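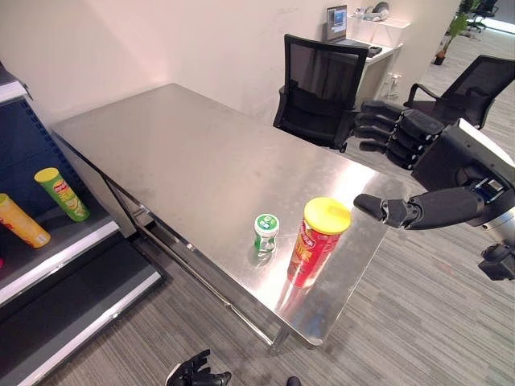

Fig. 4. Right hand approaching the red canister, thumb to the left and just above the table.

Section 4: First reach and grasp

Complete the arm calibration in Section 3 before you start. If you skipped it on the grounds that the arm looked straight enough, go back and do it. We will still be here.

This section applies to the Gudberg upper body with a pair of Hedine hands, built from the workshop plans. If you have fitted other hands, the order of the steps holds but the grip settings do not.

What you need

A table that does not wobble. Ours is stainless steel, bought from a catering clearance, and it is heavier than the robot's opinion of it.
A canister of crisps with its lid on.
One smaller object to stand near it, such as a jar with a cap.
The stop button, on its full lead, in the hand of a person who is paying attention.

4.1 Setting the table

1. Clear the table of mugs, screwdrivers and phones. The robot does not know what is yours.

2. Stand the canister upright near the edge on the robot's side. Leave a hand's width between it and the edge.

3. Stand the smaller object to the left of the canister. It plays no part in the grasp. It is there so that the vision program has something to ignore.

4. Push any chairs well in. The elbow swings wider than the drawings suggest, and the drawings were done by an optimist.

Note: A polished top gives reflections, and the Vevia vision program will sometimes find a second canister living upside down inside the table. Set "Reflection check" to ON before the first run. If it still picks the lower one, move the nearest lamp or put down a plain cloth. Do not lower the confidence setting below 60 to make the warning go away. The warning will go away and the hand will then hit the table.

4.2 Approach

5. Switch on the motor supply and wait for the steady tone. A broken tone means one of the finger cables is not seated.

6. Load the pose file "reach_right_704". The left arm should hang low with its fingers curled. If it rises as well, you have loaded the two-armed version and should press stop.

7. Set the speed to SLOW. There is a FAST setting. It was put in for completeness.

8. Press RUN and let the right hand come in from the side. Watch the thumb. It should travel above the table top without touching it, on the near side of the canister, with the four fingers held out higher up and further back.

9. Press HOLD when the thumb is level with the canister. Crouch down and look along the table top. If you cannot see daylight under the thumb, raise the wrist one notch and repeat from step 8.

Caution: Do not correct the hand by pushing it while the motors are live. It will push back, and it has more patience than you.

4.3 Closing the hand

10. Set the grip to CARD TUBE. The METAL TIN setting will also pick up the canister, in the sense that a car crusher picks up a car.

11. Press CLOSE. The fingers come round first and the thumb follows.

12. Wait for the contact light, then press LIFT. The first lift is limited to a few centimetres.

13. Press LOWER, then OPEN. Keep clear until the hand has backed off completely.

If error 1389 appears during closing, the thumb has met something before the fingers have. Usually this is the lid. Lower the wrist one notch, check for daylight again and repeat from step 8. If it appears with nothing near the hand, check the wrist connector, which works loose on new builds and on old ones.

Note: Builders using the Darwish wrist adaptor should add one notch to every wrist setting in this section. The adaptor is a fine piece of work and sits slightly lower than its own data sheet claims.

4.4 Before going on

Repeat the whole run until you get five clean lifts in a row. Changing the canister for one of another colour between runs is allowed and helps the vision program. Eating the contents is also allowed, but an empty tube weighs less and slides more readily, so run the grip check again afterwards.

When you have your five, save the pose under a new name and go to Section 5, Handing things over.

Section last revised Jun 3, 2024. Grip settings from builds made before the previous November will not load.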